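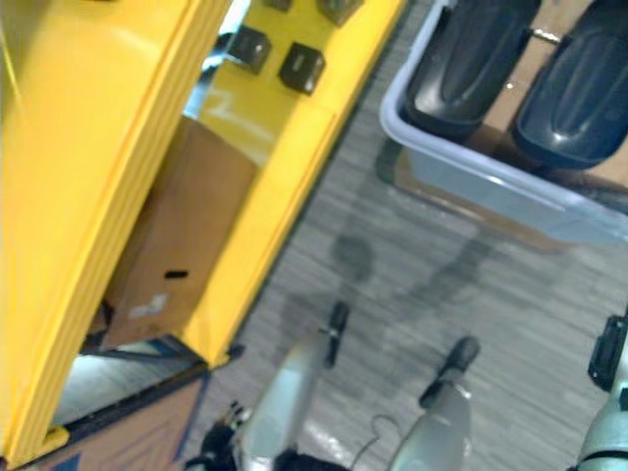
Kovico site, Stovness. Bay 4 re-check after the left gripper fault
March, 07:40. Checked by: Syahrul Lau. Second check: E. Tamošiūnaitė

1. E-stop, pendant and wall
OK both. Wall one stiff, same as last time.

2. Left gripper, open/close
FAIL first go. Stalled half open at cycle 41, fault 114 on the pendant. Cleared, ran 200 more, no repeat. Not happy with it.

3. Finger pads
OK. Changed before the re-run.

4. Gripper cable
COMMENT. Too much slack for my liking, could snag on a tray rim. Needs a clip. Asked Comow for the short one, no answer yet.

5. Right arm, joint play
OK

6. Grip force
Reads 57, was over that when it stalled. Left it at the lower setting untill Comow have looked.

7. Dropped parts
One, during the stall. Went back in the tray. Should of been quarantined, my fault, done now.

8. Floor and walkway
Keep cardboard out of the walkway please. Asked twice.

9. Yellow frame, bolts
OK by hand. Not torqued, wrench is over at Chin.

10. Guard interlock
Not tested, ran out of time. Elīna to do before lunch.

Result: slow speed only, someone at the pendant. No night running.

Elīna: interlock done 11:15, OK. Agree with slow speed. Item 4 still open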